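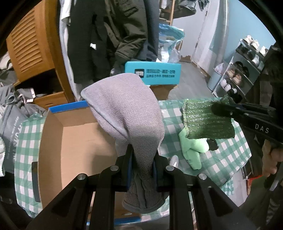
# Careers in Art Therapy - What We Learned This Term

When our group first picked art therapy as a topic, most of us thought it meant handing out crayons in a hospital. I'll admit I was one of those people! Our teacher, Junpei Kawaguchi, told us to go and ask the people who do the work, so that's mostly what this report is built on.

We talked to four art therapists in Zummont. One works in a grade school, one in a hospice, and two share a practice on the second floor of the old Imai building (lovely stairs, no elevator, and they're moving because of it). All of them went to graduate school after college. All of them said, in one way or another, that being good at drawing has very little to do with it.

## A day at the practice

We spent a morning at the Imai office in February, before clients came in. A typical session there runs just under an hour, and the therapist leaves time afterward for notes. The notes surprised us - there are a lot of them, and they eat up most of a lunch break.
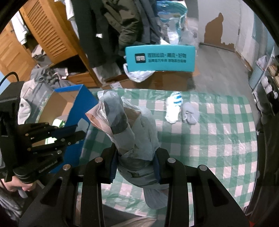 *Page last changed: February, by the Zelora project group*

## Training and hours

The program two of our therapists attended, at Anach College, asks students for 900 hours of supervised practice before they graduate. After that, they told us, they each worked another 2,000 hours before they could practice on their own. Rules differ from state to state, so please look yours up before planning your life around our numbers.

## Our survey

We also asked 23 students at our school whether they'd ever heard of art therapy as a job. Most had heard the name, but few could say where a person would study it. Several mixed it up with teaching art, and the school therapist says she gets that from parents too - usually at the holiday concert, with a plate in her hand.

If we had another term, we'd like to talk to someone who works with veterans. We wrote to two clinics and are still waiting to hear back from one of them.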